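Tips for the home workshop, from the Tutel insurance desk

We receive many questions about tools and electronics kept at home. Some small habits make a claim much easier.

## Before something happens

- Write down the serial number of each device and keep the list outside the workshop.
- Save receipts for parts also – a repaired computer can be worth more than its first price.
- Store one copy of the papers with a relative.

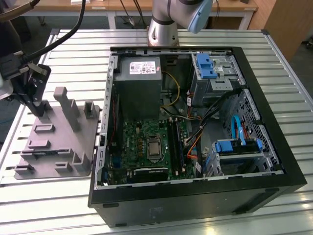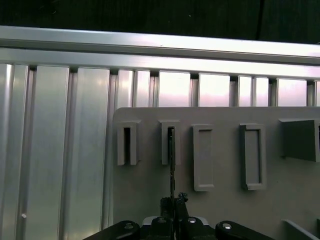 ## After water or fire damage

1. Turn off the power at the main switch, if you can reach it safely.
2. Do not throw anything away before our adjuster has seen it.
3. Call us within 10 days and have your policy number ready.

Please check also your limit for tools. In the basic Kikico plan it is $627 – many customers learn this only in December, when they renew.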